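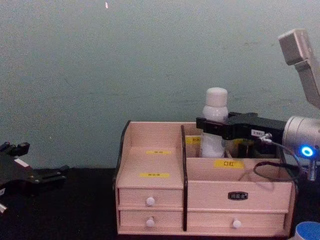
Desktop organizer with drawers, black tabletop

Running a small talks evening -- how do you keep speakers to time??

Posted by stavik_evenings

First time organizing one of these. It's a one-day thing in July, independent, nothing fancy, six speakers plus a short panel. Hall holds 200 and we've let 168 tickets go so far. Called it the Fustholm Talks after the hall.

Problem is timing. Each speaker gets 15 minutes. I've done read-throughs with four of them over video and every single one ran past 20. One hit 27. They all say it'll be tighter on the day, and I don't beleive them. Hall has to be empty by 10 or we pay a late fee.

Also do I do questions after each talk or all at the end? And do people still do a printed program or is that a waste of money. Any advice welcome, bit short on sleep over this.

fillell_frontdesk
3 replies to this already on the old board but they got wiped, so again:

Nobody gets faster on the day. They get slower. Laughs, clicker trouble, thanking the hosts, all of that. If they run 20 in rehearsal plan for 22. So either cut to five speakers or make them cut the script now. Ask for a word count. 15 minutes of normal talking is under 2,000 words, so 2,000 is your hard ceiling and I'd ask for 1,800. Anyone who sends more gets it back. Sounds mean, they thank you later (mostly).

Final slides 48 hours before. Not the morning of. Put them all on one laptop, test the video clips with sound through the hall speakers, not the laptop ones. We had a talk on bird migration with no birds audible for the whole thing.

Timer: a tablet on the floor at the front of the stage, big numbers, counts down, goes red at two minutes. Plus a person in the front row with cards, in case the tablet dies. Tell the speakers beforehand what happens at zero.

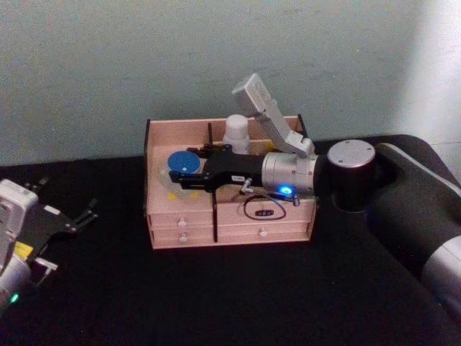
What happens at zero is the host stands up and walks to the side of the stage. Doesn't say anything. Just stands there where the speaker can see. I've only had one person talk through that, and he got a seat on the panel and talked through that as well.

Questions at the end, all together. If you do them after each talk you lose five minutes every time and theres always one man with a statement. Collect them on paper slips in the break and let the host pick.

yau_hall_sound
Agree on the slides. Would add, get a headset mic if the hall has one. Handheld people wave around and you lose half the sentence. Lapel mics are ok but scarves and necklaces rattle on them, tell speakers ahead.

Ask the hall what time the sound person leaves too. Sometimes it's earlier than the building closes. Check the contract.

program_person
Print the program. One sheet folded, names, titles, running order, when the break is. People keep asking when the break is otherwise. Black and white is fine. Don't print talk descriptions, they change. You need fewer than you think, couples share.

stavik_evenings
OK thank you all. Have emailed everyone asking for word counts, two replies so far, one is 3,100. Going to have an awkward phone call tonight. Keeping six speakers, cutting the panel to 20 minutes and doing slips. Hall says the sound person leaves at 9:30 -- so very glad I asked. Will do the folded sheet.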